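4.2 Inventory response to storm-related supply disruptions

The baseline specification in Section 4.1 treats each shut-in of offshore production as a single event with a known start and an unknown end. In practice, the market receives information in stages. A storm is named, a track is forecast, platforms are evacuated, and only then does output fall. We therefore split each event into a warning window, which runs from the first public evacuation notice to landfall, and a recovery window, which runs from landfall until reported output returns to its earlier level.

Commercial inventory data are weekly, while the futures prices are daily. To line up the two series we follow the interpolation method of Handevska and Oprea and assign each weekly stock change evenly over the trading days it covers. This smooths the stock series and will tend to understate sharp draws near landfall. We return to the problem in Section 5, where the weekly data are used without interpolation and the price series is averaged instead.
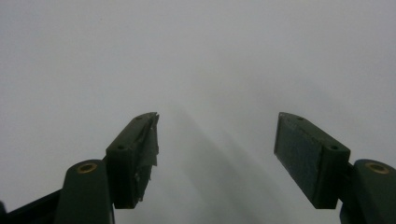

The sample contains 44 storm events, of which 11 took place during periods when demand was also falling. The second group is small but it matters for our question. When refineries are already running below capacity, a loss of crude supply can be met from tanks near the coast, and the spread between the nearest contract and the next one should move less than it would in a tight market.

Figure 3. Views from the two camera positions.

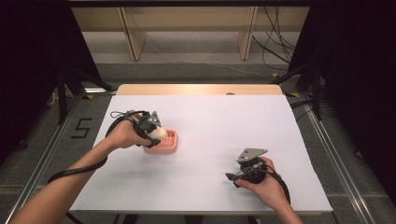
Estimates for the warning window show a rise in the near-month price in both groups. The rise is larger when stocks are below their five-year seasonal average, and the difference is significant at the 5 per cent level. In the recovery window the two groups separate. Prices in the normal-demand group stay above the pre-storm level until output is close to fully restored. In the weak-demand group they fall back well before that point, and in several cases they end the window lower than they began it.

Two explanations are possible. The first is that storms close refineries as well as wells, so that crude demand along the coast drops at the same time as supply. The second is that traders who bought during the warning window sell once the damage is known to be limited. Our data cannot fully separate these. Adding refinery utilization to the regression reduces the recovery-window coefficient by less than half, which suggests that refinery closures are part of the answer – though utilization is itself reported weekly and carries the same timing problem as stocks.

We also tested whether the result depends on the choice of price series. Replacing the exchange settlement price with the Fultex physical assessment leaves the signs unchanged. The coefficients are slightly smaller in the warning window, as would be expected if physical cargoes are priced with a lag. Storage capacity figures come from the Keltness terminal survey, using the version released on 2020-10-27. Terminals with a working capacity below 300 thousand barrels are excluded from that survey, so the smallest coastal tanks do not enter our measure of available storage.

As a further check, we dropped all December observations. Year-end tax treatment gives some operators a reason to hold lower stocks, and this could be mistaken for a response to weather. The coefficients changed little, and the full sample is kept in the remaining tables. Results by grade of crude are given in the appendix; the light and medium grades behave alike, while there are too few heavy-crude observations in the weak-demand group to support a separate estimate.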